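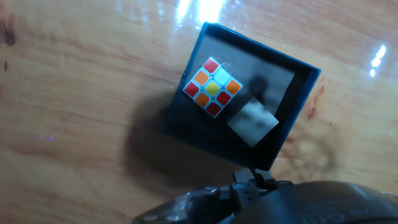
*Wrist view of the puzzle cube in its open box.*

## Review: Jovell Bench Kit for small robot cells

The Verer Shared Workshop has used the Jovell Bench Kit as the base for its robot build since April. The kit consists of slotted aluminium sections, brackets, fixings and a printed manual of 89 pages. It was ordered through Demirtaş, and one parcel of brackets arrived after the rest. Neither the arm nor the gripper forms part of the kit, and they are not assessed in this review.

Assembly is within the reach of members who have built flat-pack furniture and own a decent set of hex keys. The working surface went together in two evenings. The upright frame was slower – the drawings for the corner joints are small and the part numbers on pages facing one another do not always agree. Members are advised to leave all corner fixings finger-tight until the frame has been checked with a square. 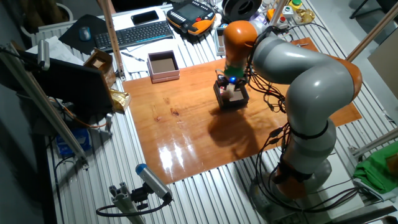
**Can the kit be put together by one person?**
The table sections can, but a second pair of hands is needed to hold the uprights while the corner brackets are tightened.

The grooves are the best part of the design. A sensor bracket may be fixed at any point along a groove and moved later without drilling. The slot nuts supplied are less satisfactory. They turn in the groove when a bolt is started at an angle, and three were replaced with Skosano nuts, which grip better and are sold singly.
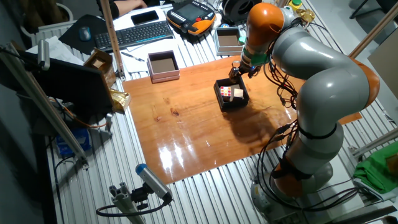
*Reading time: 2 minutes*

Our exercise is a plain one: the gripper is brought down over an open box on a varnished board, with small cubes as the items to be handled. It asks for a board that stays where it was put. The kit includes no clamps for this purpose, and the workshop had to buy its own. The varnish also throws back a good deal of overhead light, and a matt board would be our choice another time.

Cable routing deserves more thought from the maker. The clips provided are too narrow for a full bundle, and the manual gives the matter 8 lines.
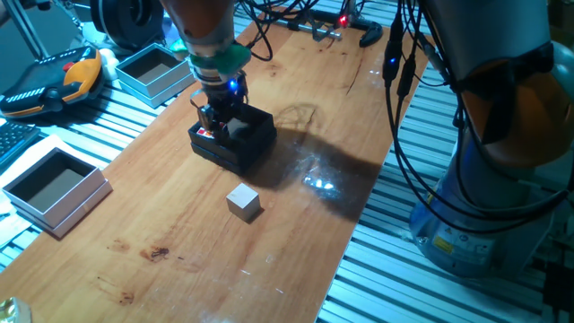
Kevser Ertürk wrote in reply to the draft that the judgement on the slot nuts was too mild, and that she would order the replacements together with the kit. She considered the corner drawings clear enough once enlarged on a photocopier.

The workshop recommends the kit for shared use, subject to the points above. Enlarged copies of the corner drawings are kept in the manual's back pocket and should be returned there after use.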